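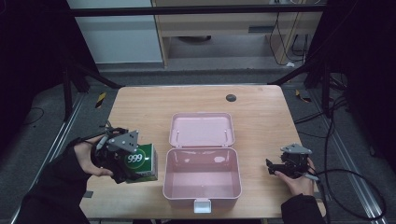

Sunday, lunch box task, second batch

Came in at ten to finish the packing set before Atieno Tanui needs the bench for her cloth folding. The job is the same as it was on Friday's sheet: pick up the 999 box on the left, put it in the pink lunch box, close the lid, press the latch. Both grippers in my hands, black sleeves on, curtains drawn.

We need 500 good episodes for the Nirka comparison. The question is a small one. Last month's policy learned the pick well enough and then fell apart at the lid. It would push on the lid from the wrong side, or close the jaws on air next to it, and Xiao thought the trouble was in how I had been demonstrating. I used to put the box down with the left hand and then wait a second or so before the right hand moved. In the logs that pause is long enough for the model to learn to sit still, and once it sits still it sometimes never starts again.

So the new rule is that the right gripper stays low and open, pointed at the lunch box, the whole time the left one is working. No parking it at the edge of the table. It goes to the lid as soon as the left jaws let go.

The first 20 episodes went into the bin. I kept lifting the box too high out of habit, and Skasum, our tracking filter, flags anything where the left path has a big hump in it. I kept it closer to the wood after that and the flags mostly stopped. My wrist complained by noon. The right cable also pulls when I reach across for the latch, so I let more of it out onto the floor and that helped.

Atieno came by after lunch and watched for a while. She asked if I was turning the box between episodes. I was not. Every start had the green side facing the same way, and a model trained on that would be useless the minute somebody set the box down differently. We agreed on 3 starting angles, picked by the script so I can't choose. I should have caught that on Friday — it was on my own list from the Monier run.

Results so far, for what they are worth. I trained a small policy overnight on the first batch, which has the new timing but the old fixed angle. On the arm it closed the lid in 14 tries out of 20, against 6 for the old one. It did not freeze once after the release. The failures were all at the latch, where it comes down a little to one side. I don't want to read much into a run that size, and the box was at the easy angle every time.

Left to do: rerun with the angles mixed, ask Xiao whether the latch needs its own close-up view, find the spare battery for the left grip. Stopped at five. Bench is Atieno's until Tuesday.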